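How a robot arm learns from examples

Maybe you have seen a robot in a film. It walks, it talks, it makes jokes. The robot in this page is different. It is only an arm, it stays on one table, and it moves small plastic blocks. Its name is Gilbert.

Gilbert works in a laboratory in the town of Nokley. The people there want Gilbert to understand a sentence such as "push the red star next to the blue cube" and then to do it. For you this is very easy. For Gilbert it is very hard, and he must learn it from many, many examples.

What is an example?

Think about how you learned to tie your shoes. Somebody showed you. You looked at the hands, you tried, the knot fell open, and you looked again. Every time somebody showed you, you received one example.

A robot also learns from being shown, but it needs more patience from the teacher. An example for Gilbert has three parts that belong together:

1. The pictures. A camera looks at the table and takes pictures many times in each second.
2. The movements. The computer writes down where the arm is, and where it goes next.
3. The words. A sentence in normal language tells what the arm is doing.

When these three are saved together, the example is complete. If one is missing, the example goes in the trash. A film without the words does not tell the computer what the person wanted.

Who moves the arm?

In the beginning, Gilbert does not move alone. A person sits beside the table and holds a controller, a little like the one for a video game. When the person moves the hand to the left, the arm goes to the left. We call this person the driver.

Driving is a real skill. New drivers at Nokley push too strongly, and the blocks slide too far. They practice with a computer program called Drollier, where the blocks are only drawings and can be put back with one click. After 11 practice rounds they may drive the real arm.

A driver makes up to 40 examples in one morning. Then comes a long break, because tired hands make crooked movements, and Gilbert would learn the crooked movements too!

What is on the table?

There is a wooden board, and on the board there are eight blocks. They have four colors: blue, green, red and yellow. Each color has two blocks, and the shapes are not all different. There are two stars, for example, a green one and a red one. So when somebody says only "the star", it is not clear which star. Gilbert must learn to listen for the color and also for the shape.

Now try to be the teacher yourself. The black gripper is at the yellow hexagon. Which sentence would you say to bring the hexagon closer to the cube? And which one would bring the yellow heart to an empty place on the board?

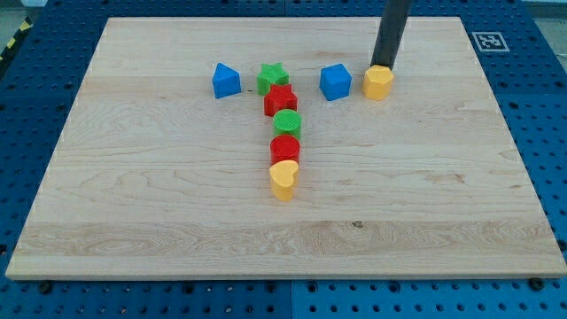
Why so many examples?

If Gilbert sees only one example, he learns only this one. He would know how to push the red star when it lies exactly in this place, and with the other blocks exactly where they are. Move the star as far as the width of your hand, and he would be lost.

For this reason the blocks must lie in a different way again and again. Sometimes they are in a line. Sometimes they are spread over the whole board. Sometimes two blocks touch each other, and the arm must go carefully between them. The laboratory collected 200 examples in the first month, and Gilbert could do almost nothing with them. With 600 he began to go to the correct block. He still pushed it in the wrong direction quite often.

The same is true for the words. One person says "push the heart down". Another says "bring the yellow heart to me", and a third says "heart to the bottom, please". All of these can mean the same movement. The drivers are asked to speak as they speak at home, so that Gilbert hears many ways to say one thing.

Are mistakes allowed?

Yes, some of them. Imagine that the driver wants to push the cylinder and the arm slides past it. The driver brings the arm back and tries again, and this time it works. Such an example is kept. It shows Gilbert what to do after a miss.

Other mistakes are thrown away. When the sentence says "green" and the driver pushes the red one, the example is teaching something false. Before the examples are used, a second person watches each one and compares it with the sentence. The checking program is called Ranurau. It plays the film slowly, with the words written under it, and it has one button for "keep" and one for "throw away".

And then?

Then the computer goes through all the kept examples. It looks at the picture and guesses the next movement. It compares its guess with what the driver did, and it changes itself a very little bit, so that the next guess will be better. It does this again and again, also at night, when the people from Nokley are sleeping.

Later comes the test. No driver holds the controller. Somebody says a sentence, and Gilbert moves alone. If he goes wrong with the cylinders, the drivers know what they have to collect next: more examples with cylinders.

Try it at home

You need one friend, a table, and a few small things with different colors, such as building bricks, bottle caps or erasers. One of you is the robot and closes the eyes. The other gives sentences, for example "go left", "stop", "push slowly". The robot may do only what the sentence says.

After five minutes, change places. Write down the sentences which did not work, and think together how to say them better.

Words to remember

Gripper: the end part of a robot arm, used to touch or hold things.
Driver: the person who moves the arm to make an example.
Example: pictures, movements and words, saved together.
Data: the word grown-ups use for a large collection of examples.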